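Clurnlow Play Hall – Craft and Quiet Corner
Safety walk, Sunday, before opening
Checked by: Kirsten Beaudoin
Sheet no. 3811

1. Exit route clear to door 3
Yes. It was also marked yes in August, when the stroller rack was standing in it, so I walked it myself this time.

2. Floor mats flat, no lifted edges
No. Mat 14 curls at one corner. Vernon Fehr wrote "settled on its own" on the last sheet. It has not settled.

3. Fabrics and covers carry a fire label
Partly. Bin from Valdovinos: labels found. Black fabric: I was told it is treated. Told by whom, and where is the paper? Marked as a fail until I see it.

4. Printed sheets lie smooth where children walk
No. The bear sheet is creased and has a raised wrinkle beside the head. Fine on a table, a trip risk on the floor. "Kids don't mind" is not an answer to this item.

5. Cardboard dividers stable
Doubtful. Folded brown cardboard stands up only until someone leans on it. Mirta Espinoza says it has never fallen – I would like to know who was watching.

6. Outlet covers in place
Yes, all of them.

7. First aid box sealed
Seal present. Contents not checked by me, so I won't sign for them.

Follow-up: items 2 to 5 to Tanner Nguyen. Please don't send back a sheet with every box ticked. 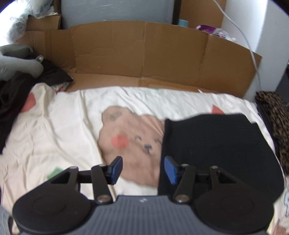
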